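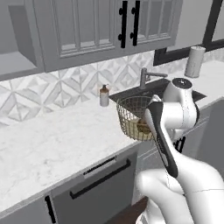 Lesezeit: 2 Minuten

Seit acht Wochen plane ich bei Vavell keine Küchenschichten mehr ohne Simulation, und ich bin immer noch ganz hibbelig, wenn ich davon erzähle! Bevor der Arm bei uns in der Betriebsküche irgendetwas anfassen darf, übt er am Rechner: Drahtkorb an der Spüle, Marmorplatte, Wasserhahn, alles gerendert. Unsere echte Küche ist natürlich viel hässlicher (Edelstahl, Neonlicht, der ewig klemmende Rollwagen).

Am meisten freut mich, wer da inzwischen mitredet. Zubaida Zaidi aus der Spülküche sitzt zweimal pro Woche neben mir und schaut sich die Läufe an. Sie hat sofort gefragt, was passiert, wenn noch Essen im Korb liegt. Daran hatte ich gar nicht gedacht! Jetzt haben wir 23 Varianten davon, und ihre Frage steht ganz oben im Testplan.

Czesław Lis war anfangs skeptisch und ist es ein bisschen geblieben. Er will wissen, was aus den Frühschichten wird. Verabredet ist, dass keine Stelle wegfällt und das Körbeheben als Erstes an den Arm geht. Wer mag, wird für die Bedienung geschult, in der bezahlten Arbeitszeit. Czesław hat sich angemeldet, Latrice Lyons auch.

Offen ist noch, wer nachts gerufen wird, wenn etwas hängt. Darüber reden wir im Oktober mit der ganzen Schicht, und ich schreibe danach auf, was herausgekommen ist.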